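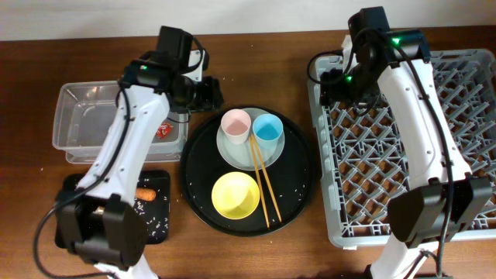
Trendholm Sink-Side Set: Dish Rack, Clear Container and Square Cutting Board

Item no. 420
Sold as a set or as separate pieces
Usually ships within 2 working days

We put the Trendholm set together for people who do most of their kitchen work on one table or one short stretch of counter, and who are tired of moving one thing to make room for another. It has a dish rack for the washing up, a clear rectangular container for whatever needs a home that day, and a square cutting board in black. They are plain things, and we have tried to keep them that way, because plain things are the ones that stay out and get used (the fancy ones go to the back of the cupboard in November and come out again when you move house!).

The container

Most of the letters we get are about the container, which surprised us a little, since we had thought of it as the extra. It is a rectangular tub in transparent plastic, and you can see what is inside from across the kitchen. On our wooden tabletop it has just one small red packet in it, and even that shows through the wall. People tell us they use theirs for tea, for spice packets, for onions, for clean dishcloths, for the pile of lids that belong to other boxes. Shahnaz Roy, who answers our customer mail, keeps hers for seed packets and has never once put food in it.

Wash it by hand in warm water with a soft sponge. Scouring pads will cloud the plastic, and there is no good way to get the shine back afterward. Please keep it away from the stove and out of the microwave. It comes without a lid.

The cutting board

A square board takes a bit of getting used to if you grew up with the long kind, but give it a week. You can turn it a quarter turn and carry on chopping on a fresh side without shuffling your bowls around, and it sits nicely near the front edge of a table with the container behind it. The black looks handsome against reddish-brown wood, and pale foods like garlic, leeks and apples are easy to see on it. Flour shows too, of course, so bakers may find themselves wiping it more often.

Put a damp cloth underneath if your table is very smooth. Wash both faces after use, even if you cut on only one, and stand the board on its edge until it has dried all the way through.

The dish rack

We like to set the rack to the right of the work area, as that suits the way our own sink faces, but it does just as well on the left. Leave a little space behind it so air can get to the dishes. If you're setting it on a wooden surface, lay a folded towel or a draining mat under it first and lift the whole thing now and then to wipe below. Heavy pots are better dried by hand, and long knives should go in a block or a drawer instead of in with the plates.

Before you order

Measure your counter! We know everybody says so, but returned racks are nearly always returned for this reason. Cut a sheet of newspaper to the footprint listed on the size card, lay it down where you plan to keep the rack, and live with it through one supper. Our size card is sent by email on request, and Mostafa Ghoneim in the warehouse will happily measure a piece again for you if you have an awkward corner or a low shelf to work under.

The table is not part of the set. We are asked about it often enough that we should mention it here.

Ordering and returns

Choose the full set, or pick the rack, container or board on its own from the menu. Replacement containers can be added to any order. Unused pieces may be sent back in their original wrapping, and if something reaches you cracked or bent, please write before mailing it anywhere, as we can usually send a new piece without wanting the old one.

Goes well with

Jandano draining mat
Prando dishcloths, plain weave
Sandhu dish brush and spare heads

Questions about any of these can go in the note box at checkout. Shahnaz reads them all before the parcels are packed.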